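News > Press releases > Community and food

Print this page | E-mail this page

Costley opens snack and store-cupboard exchange to households across Garncombe

8 March 2023

Costley, the independent grocery wholesaler, has opened its store-cupboard exchange to every household in Garncombe after a trial at its Zolness Road depot. Residents can now bring in sealed, in-date food they do not expect to eat and take home something they will. There is no charge, no membership and no means test.

The trial ran throughout February and was limited to people living within walking distance of the depot. In that time 295 households took part and 1438 items changed hands. Tins, dried pasta and breakfast cereal made up the largest share by weight. Crisps, biscuits and other snacks made up the largest share by number of items.

The exchange will now run from the front room of the depot, which has its own entrance on Zolness Road, and from a second counter at the Enriquez Hall on the other side of town. The two counters will share stock, which will be moved between them by Costley's existing delivery vans at the end of their normal rounds.

How the exchange works

Anyone bringing food is given a card stamped with the number of items accepted. The card can be used on the same visit or kept for a later one. One item in allows one item out, whatever the price of either, with the exception of large catering packs, which count as six. People who have nothing to bring may still take up to six items on a first visit, and staff will not ask them why.

Food must be unopened, labelled in English or with an English sticker listing ingredients and allergens, and at least two weeks inside its best-before or use-by date. The exchange cannot take anything chilled or frozen, baby milk, alcohol, home-made food, or food that has been taken out of its outer packaging where the outer packaging carries the only ingredients list. Dented tins are accepted if the seam is sound.

Olumide Shehu, head of community supply at Costley, said: "Most kitchens have a shelf of things that seemed like a good idea at the time. Somebody buys a big pack on offer and the children go off it, or a relative brings a bag of food round and half of it isn't to anyone's taste. It is perfectly good food and somebody down the road would eat it tonight. We already had the shelving and the vans, so the cost to us of running this is small."

Snacks were not part of the original plan. The first version of the rules, drawn up in the autumn, covered tins, packets and jars only. It was changed before the trial opened after staff at the depot pointed out that multipacks were among the goods most often left unfinished at home, usually when one flavour in the pack is not liked.

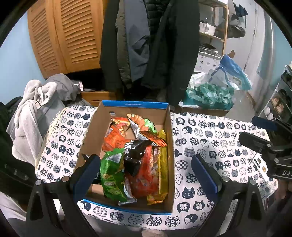 Single packets from a multipack caused some difficulty at first. Many are marked as not for individual sale and some do not repeat the full ingredients on the inner bag. Costley took advice on the point and now accepts inner packets only where the ingredients, allergens and date are all printed on the packet itself. As nothing is sold at the exchange, the wording about individual sale does not prevent them from being passed on.

Imported snacks are accepted on the same terms as any others. Several families in the trial asked for this, and a sheet of blank allergen stickers is kept at the counter for use where the pack carries a full list in another language and a member of staff is able to read it. If no one on duty can do so, the item is returned to the person who brought it.

Allergens and storage

Items are sorted into open boxes and trays according to type, and anything that contains peanuts or tree nuts is kept on a separate rack by the door. Visitors with a serious allergy are asked to read the label on every item, including brands they know well, as recipes change and older stock may differ from what is now in the shops.

The depot's front room is kept below 20 degrees and out of direct sun. Dates are checked each morning before opening. Food with less than two weeks left is moved to a table marked "Eat Soon", from which visitors may take what they like without using their card. During the trial very little reached the end of its date on that table, and what did was past its best-before date only. Those items were opened, and the contents sent for composting where suitable.

Shehu said: "We had a long discussion about the Eat Soon table. There was a worry that people would wait for things to move across to it and stop using their cards. In practice they don't seem to. People come in for something particular, they pick that up, and then they have a look at the table on the way out. I have had a fair amount of tinned rhubarb off it myself."

What changed after the trial

Costley asked those taking part for their comments when they returned their cards. The most frequent complaint was about opening hours, which had followed those of the depot office and were of little use to anyone in full-time work. From this month the Zolness Road counter will stay open until 7pm on two evenings a week, and the Enriquez Hall counter will open on the mornings when the hall is not let. Current hours are posted on both doors and may be altered around public holidays.

The second complaint was about the card. The first version was made of thin paper and did not survive a wash. It has been replaced with a heavier one, and stamps on the old cards will be carried over on request.

Some visitors also asked for a shelf for pet food. Costley has decided against this for the time being, as it would need to be stored away from the rest and there is no suitable space at the hall. The question will be looked at again once the new counter has settled down.

A request for a children's shelf was turned down too, although low shelving has been put in at Zolness Road so that younger visitors can see what is there. Children under 12 should come with an adult.

Schools and workplaces

Schools, clubs and employers in Garncombe can arrange to have an exchange box on their own premises. Costley supplies the box, a rules sheet and a supply of cards, and collects the contents by van when the box is full. The organisation is asked to keep the box off the floor and away from heaters, and to name one person who will check dates once a week.

A box may also be borrowed for a single event such as a coffee morning or a fair. At least 10 days' notice is needed for this, and longer in December. Organisers may supply their own box provided that it is clean, dry and has not been used for meat, fish or cleaning products.

The exchange is separate from the town's food bank and is not meant to replace it. Anyone in urgent need of food will be given the food bank's contact details at either counter, along with whatever they can use from the shelves that day.

Bringing food to the exchange

Visitors with more than two carrier bags of food are asked to telephone first so that someone can be ready to check it. House clearances are dealt with by appointment at Zolness Road only. There is step-free access at both counters and a short-stay parking bay outside the depot, which should be left clear before 9am for deliveries.

Costley will publish figures for the first six months of the full scheme in the autumn, including the number of items exchanged and the amount thrown away.

Notes to editors

Costley supplies independent shops, cafes and care homes in Garncombe and the surrounding villages. The exchange is paid for from the company's own funds and receives no grant.

The figure of 1438 items covers food taken away by visitors during the February trial. It does not include food taken from the Eat Soon table, which was not recorded.

Olumide Shehu is available for interview. Requests to film or take photographs at either counter should be made to the Costley press office at least one working day beforehand. Visitors using the exchange should not be photographed without their agreement.

Print this page | E-mail this page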